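The slow return of the Sterncombe choir

On a Thursday evening in July, with the frost already settling on the footy oval, you can hear the altos from the car park. They're a bit behind the tenors, as they have been for most of the 30 years Burgi Prantl has stood in front of them, and she wouldn't swap them for anyone.

"I used to fuss over it," she says, pouring tea from a pot that has seen better days. "Then I started to look forward to it."

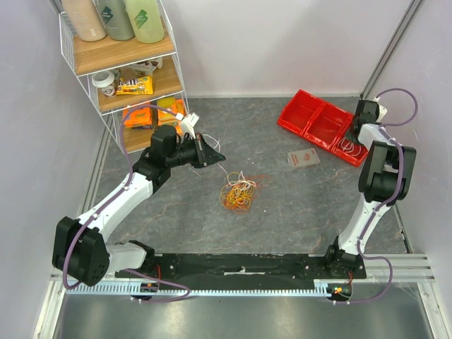 Black and white, with a loop of purple.

The choir began with 15 singers and a borrowed piano, and at its peak it filled the hall at Renen with up to 117 voices (you should have heard the Christmas concerts!). Numbers fell away when the cannery closed and the young families moved to the coast, and by last winter there were seven of them, huddled by the heater, singing rounds.

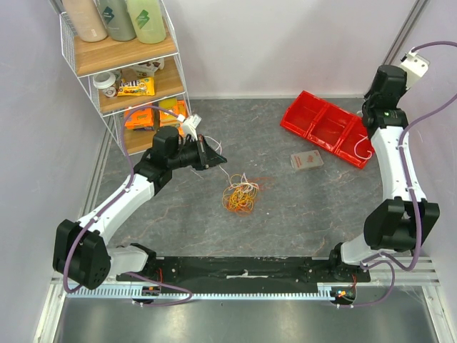

Colour was the first thing Mechthild Hämmerli wanted to talk about when she took over the concert outfits. The old maroon robes had gone at the elbows, and she'd been carrying swatches in her handbag for weeks, holding them up against anything she passed. Pale lavender-white, like the walls in the photograph, won the altos over straight away, with a soft marbled grey for the scarves. The basses are still grumbling and would have preferred navy.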